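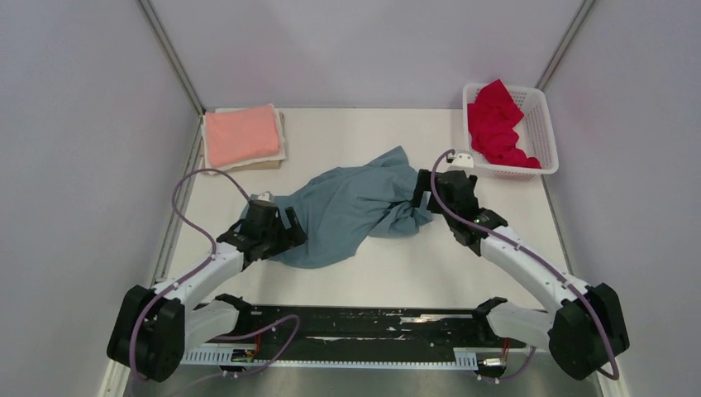

Skirkholm Household Board > Laundry > Folding: flat stack or straight in the basket?

gritbridge_30
Settle something for me. I fold on a white table, stack in the far left corner, unfolded stuff waits in a basket on the right. My other half says the stack is theater and everything should go back in the basket, since that's how it travels upstairs anyway.

musemik
Your other half is correct and should be thanked.

lloyd2684
Disagree. Fold into a basket and the bottom layer comes out looking slept in. Stack on something stiff. I use a piece of cardboard and carry the lot like a waiter.

musemik
A waiter with 800 towels.

lloyd2684
I own four.

pinhinge
The stack isn't your problem, the middle of the table is. Spread each piece all the way out before the first fold. If one corner is still bunched up you're folding the wrinkles in for storage.

gritbridge_30
I do spread them. Mostly. There's usually one corner that has other plans.

pinhinge
Pull that corner first, then the one diagonal to it. Takes two seconds.

musemik
Or hang it on a chair and go outside. It's April.

lloyd2684
Musemik's chair has been full since last April.

gritbridge_30
Tried the corner thing tonight. Flatter. Stack stays, basket faction has been informed.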